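How to Get a Small Boat Ready for a Tropical Storm

By Fatima Mabaso

Storm season on our stretch of coast starts picking up in July, and most of the damage I see every year is to boats under 30 feet that were left the way they are on any other night. The steps below are for owners who keep a boat on a slip, a mooring or a trailer. They assume you have two days before the wind arrives. If you have less than that, do the trailer section or the line section and skip the rest.

Step 1. Decide where the boat is going to be

Make this choice before there is a storm on the map. A boat on land and strapped down does better than a boat in the water in nearly every storm. If you own a trailer and the ramp is open, haul out. Ramps get crowded once a watch is posted, and many close when the water gets close to the top of the dock.

If you rent a slip, read your contract. Some marinas require all boats to leave when a warning is issued. The marina at Kolitz gives owners until 5 p.m. on the day of the warning and then locks the gate. Ask your own office what the rule is and write it down. 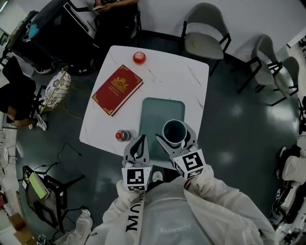 Call the yard as well. Yards that haul boats for storms usually keep a list, and you want to be on it in spring. A place on the list often has a fee even if you never use it.

Step 2. Strip the boat

Take off everything that catches wind. That means the bimini top, canvas, sails, antennas, fishing rods, cushions and the grill. A furled headsail should come down completely. People leave them up with extra line wrapped around them, and they still come loose and shred.

Remove electronics that unplug. Take home the registration, insurance papers and anything you would hate to lose. Shut off the fuel. Close all seacocks except the ones for the cockpit drains.

Sherif Filali, who runs the yard at Naidoo, also tells owners to tape over the engine vents and the fuel vent from the outside. Use duct tape and press it down on a dry surface. Pull it off before you start the engine again.

Step 3. Check the pump and battery

Lift the float switch by hand and make sure the pump runs. Clear any leaves or fishing line from the intake. Charge the battery fully and then disconnect shore power, coil the cord and stow it below. The power at the dock will be cut at some point, so the battery is what you have.

Switch off everything except the pump. A small pump on a good battery can keep up with rain for a day or more. It won't keep up with a broken hull fitting, so look at the hoses and clamps while you are down there.

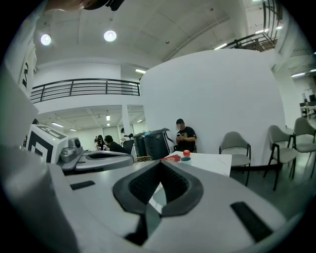 Step 4. Double the lines

For a boat in a slip, put out two of every line: bow, stern and springs. Use nylon, which stretches. Go up one size from what you normally use if your cleats will take it. Run the second set to different cleats or pilings from the first.

Leave enough length for the surge. Lines that are tight at a normal tide will pull the cleats out when the water rises. Long spring lines help here, as they let the boat go up and down without moving far forward or back. On fixed docks, tie to the outer pilings and place the loops high.

Wrap each line where it passes through a chock or over an edge. Old fire hose is best. Heavy canvas also works. Plain garden hose melts onto the line under load, so use it only if you have nothing else. Hang your fenders last.

For a boat on a mooring, rig two separate pennants and let out the longer one a little more so that it takes over only if the first one fails.

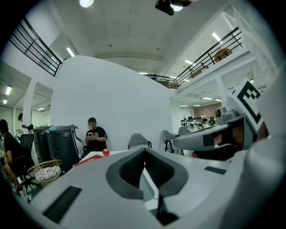 Step 5. If the boat is on a trailer

Park away from trees and power poles. Let some air out of the trailer tires and block the wheels front and back. Put wood blocks between the frame and the axle springs. Strap the boat to the trailer and then to the ground with screw anchors, one near each corner.

Pull the drain plug on a boat with a heavy hull. On a light open boat, some owners leave the plug in and add water with a hose to hold it down. Check the manual before you do this, as the weight can damage some hulls and trailers.

Step 6. Take pictures and leave

Photograph the boat from all sides, plus the lines, the pump and the serial numbers. Send the photos to yourself by email. Then go home. Do not stay on board, and do not go back to adjust a line after the wind has come up.

After the storm, wait until the marina says the docks are safe. Look for downed wires before stepping onto any dock, and keep out of the water near it until the power has been checked.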